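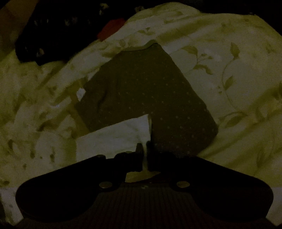
Varkent Clinisau comforter, leaf print: long-term review

The Clinisau is the middle weight in Varkent's bedding range, between the summer-only Levex and the much thicker Rozīte. I bought the cream version with the olive-green leaf and vine print and have used it for six weeks, alone and with a cotton cover.

Weight on a kitchen scale was 2,552 g, measured before the first wash. The fill is polyester, held in place by stitched channels. Spread on a bed, the comforter drapes readily and settles into soft folds. It does not hold a flat surface for long. Anyone who wants a crisp, hotel-style finish should look at a stiffer shell fabric.
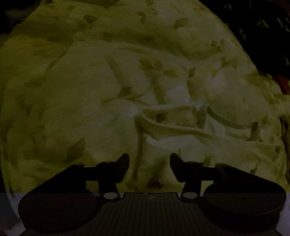

Soft folds and shallow creases in low light.

The print is faint. In daylight the leaves are easy to see; under a bedside lamp the pattern recedes and the cream shifts toward yellow. The thin vine lines are the first detail to disappear. Buyers matching it to white sheets should view both under the lighting they normally use.

Warmth is adequate down to a bedroom temperature of around 7 °C with the cover on — lower than I expected for this fill. Without the cover there is a slight draft at the foot end. The two corner loops on that side are too short to tie comfortably.

Washing was uneventful. A cool cycle and low tumble heat left the channels even, with no clumps that I could feel. Drying is slow, and the load needs turning partway through. The seams remain intact. One loose thread near the care label was present on delivery and has been trimmed.

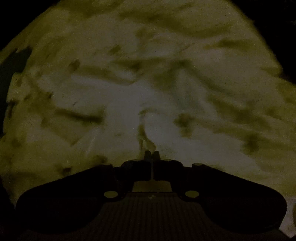
Justinas Lepik: Same model, same print. Mine did clump in one corner after the second wash, but shaking it out and drying it again fixed that. I agree about the loops. I sewed longer ones on and the cover has stayed put.

Reply from the reviewer: Useful to know. I will check the corners again after the next wash and add the result to the review.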